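4.2 Setup and tasks for the gripper and controller comparison

All trials in this section were run on the tabletop cell at the Stestley lab. Two arms are mounted behind a white table, and each carries a black two-finger gripper. We kept the arms, the mounting and the table height fixed across conditions. The only things that changed were the finger set and the controller.

Two finger sets were compared. The first is the stock set supplied with the gripper. The second, which we call the Zingate set, has a longer reach and a shallow notch near the tip. The controllers were the position controller used in our earlier work and a force-limited controller written for this study by Soudabeh Kordestani. Each of the four combinations was driven by the same policy, trained once on 262 teleoperated demonstrations. We did not retrain between conditions. A better result might be had by training on each finger set separately, but that would have mixed two questions we wanted to keep apart.

The objects are ordinary kitchen items in light colors, laid on a brown mat. We chose the mat after early tests on the bare table, where the segmentation step often lost the edge of a pale dish against the white surface. Matte paper fixed most of this and is easy to replace. Lighting was even and was left on at the same level for every run.

The first task is lid handling. One arm comes down on the knob of a glass lid, closes on it, and lifts the lid clear of the pot. The other arm stays open on the far side of the mat so that it does not block the side camera. The approach is from straight above, because a slanted approach tended to push the lid across the rim before the fingers had closed.

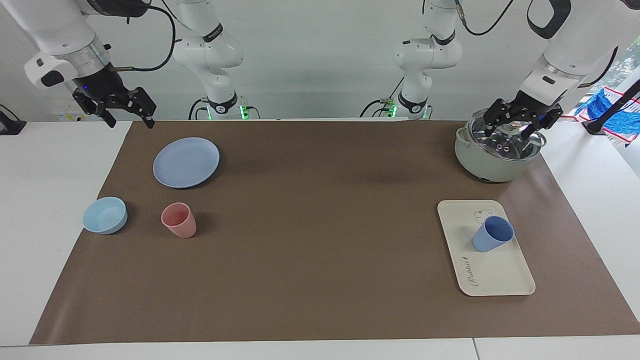 Figure 6. Lid task, side camera. The fingers of one gripper are closed on the knob of the glass lid while the second gripper is held open.

The lid task is hard on the controller for a simple reason. The knob is small and the lid is rigid, so any error in height turns into a load on the wrist. Under position control with the stock fingers, the arm sometimes pressed down on the knob and tripped the protective stop. We counted a stop as a failure even when the grasp itself looked sound. Glass also gives poor depth readings, and the height of the knob was therefore taken from the color image and a stored pot model. The stored model was measured by hand and checked again after each change of fingers.

The second task uses both arms. Each gripper takes one tapered cup by a part near its opening, and the two are brought together over the middle of the mat. It was added at the request of Pacita Evangelista, who wanted at least one task in which the arms had to agree on a meeting point. A small error on one side can be absorbed by the other if the controller gives way a little – under position control neither side does.

Each condition was run 40 times per task. Start positions of the objects were drawn from a list of 18 layouts, and the same list was used in the same order for every condition. Between runs the objects were put back by hand against an overlay shown on a monitor. Dishes that were not part of the task stayed on the mat, so the arms had to pass near or over them.

Force-limited control did better than position control with either finger set. The change of fingers mattered less than we expected for the lid and more for the cups. With the stock fingers a cup could turn in the grasp as the wrist rolled, and the policy had no way to notice this from the head camera once an arm was in the line of sight. The notch in the Zingate fingers seems to reduce the turning, though we did not measure it directly.

The head camera view was kept for all conditions. It gives the policy a good look at the space between the grippers, but the arms can hide objects beneath them. In the two-arm task one cup can also cover part of the other when the rims meet. 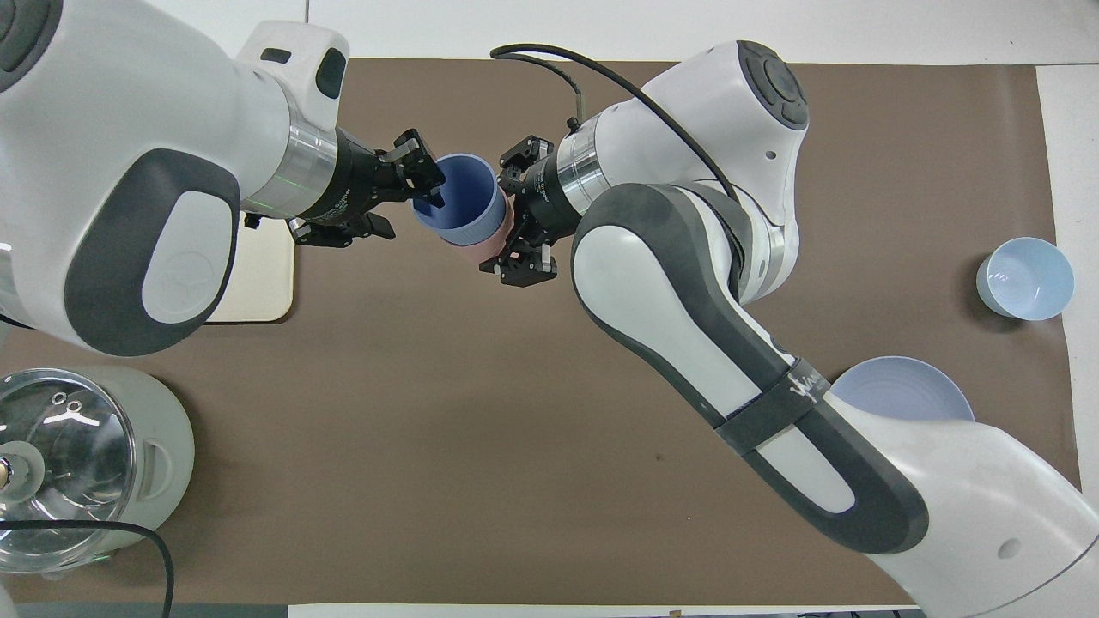 Ottmar Vogler, commenting on a draft of this section, argued that the head view alone cannot support a claim about contact between two cups. In his reading, a run should count as a success only if the wrist force readings show contact on both sides, and the choice of camera should be treated as a condition of its own. He also asked whether the force-limited controller was simply slower.

We adopted the first point. Runs in the two-arm task were scored again from the force logs, and the order of the four conditions did not change. On speed, both controllers were held to the same joint limits, but the force-limited one does slow down near contact. We report completion time next to success in Section 4.3. A camera comparison is left for later work, as the Tillotetti wrist cameras were not yet calibrated when these runs were made.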